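Category: News / Education / Student Projects

Gondholm College robotics club opens manipulation project to new student teams

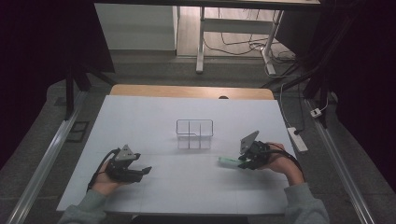

Gondholm, Feb 26, 2021 – The robotics club at Gondholm College has begun the second stage of Kuvell, a student project on teaching small-object handling to a two-armed machine. The first stage covered the design of the hand-held grippers and the software that records their movement. The second stage covers the collection of demonstrations, in which a student performs a task by hand with one gripper in each hand and the recording is later used for training. The opening task set for the teams is a sorting task with a clear plastic divided container on a white tabletop marked with faint grid lines. In the set-up used by the club, an object such as the light green piece held in the right-hand gripper is to be placed in one of the compartments, while the left-hand gripper is free to steady the container or move it.

The club has set a target of 1798 accepted demonstrations by the end of July. A demonstration is accepted when the object is released inside the intended compartment, the container remains upright and the recording has no gaps. Recordings that do not meet these conditions are kept in a separate store and labelled with the type of fault. Students will use them to study common errors, including early release and contact with the dividers.

Transparent containers were chosen at the request of the student teams. Thin clear walls give a camera little to work with, and a model trained only on opaque trays tends to place objects on top of a divider. The club will compare results from the clear container with results from an opaque one of similar layout. Both sets will use the same objects and the same written procedure.

"A person doing this by hand corrects the angle several times without noticing it," said Panya Prasertsri, who supervises the project. "With a two-finger gripper the correction has to be made on purpose, and it shows up clearly in the recording. Students learn a good deal about the task before any training is done."

Work is divided between three teams. The first operates the grippers and keeps the session log. The second checks recordings and applies labels. The third trains and tests the models, using a software package named Goketti that was written by former members of the club. Members change teams halfway through the project so that each student has experience of at least two kinds of work. No earlier programming experience is needed for the first or second team.

Each session starts with a calibration step. The operator closes and opens both grippers, touches the tips together and returns them to the starting position. The container is then set down in a position given by the session sheet. Positions are varied between sessions – a model that has seen only one position cannot be expected to cope with another. Operators work for short periods and then hand over, as tired operators produce slower and less regular movements.

The project is supported by Wannasri, a local supplier of workshop equipment, which has provided a grant of 1000 pounds towards gripper parts and data storage. The college has provided the room and the computing time. Replacement gripper fingers are made by students in the college workshop, and the drawings will be released together with the recordings at the end of the project.

The second task, to be introduced once the sorting set is complete, will require both grippers to act at the same time. Teams have proposed lifting the container with one gripper on each side and setting it down at a marked point. A final choice will be made after trials of grip force, as the walls of the container are thin.

Students of the college may apply to join until the places are filled. Applicants should state which team they would prefer and the hours they are able to attend. An introductory session on safe working, calibration and the session log is compulsory for all new members.

Contact: Panya Prasertsri, Robotics Club, Gondholm College, extension 1370.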